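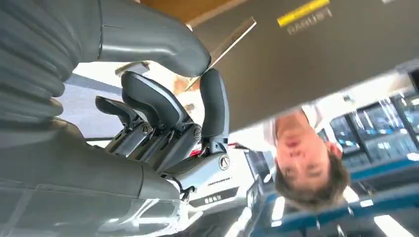

A robot that learns does not start with a list of rules. It starts with examples. An example is a short recording of one job, stored with the position of every joint. A hand with several fingers has many joints, and each bend at a knuckle becomes a number in the file. At Skistham, the job is to put small parts into a box with dividers.

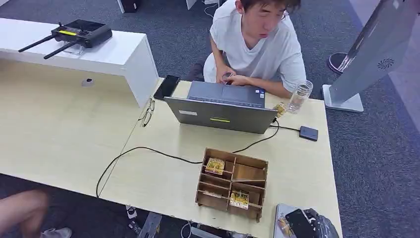 Each recording is called an episode. An episode in the Skistham set lasts 20 seconds. It holds two kinds of data: what the cameras recorded, and how the arms and fingers moved. Both carry the same clock time, so the computer can match a picture to a movement.

One episode teaches very little. If a part always starts in the same spot, the system may learn the spot and ignore the part. For this reason the starting places are changed between episodes. The full set has 300 episodes. 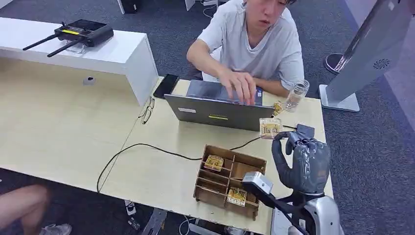 The next step is checking. A person plays back each episode and marks it "keep" or "remove." An episode is removed if a camera stopped or if the part was dropped. In the Skistham set, 242 episodes were kept. The learning program, named Onon, reads them many times. After each pass it compares its own guess for the next movement with the recorded one, then makes a small correction.

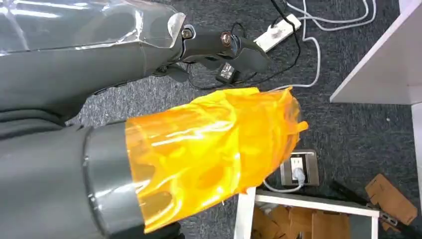 Why does a robot need more than one camera?
A camera on the head records the whole table, but an arm can block its view. A camera at the wrist moves with the hand and records the fingers from close up. The program uses both.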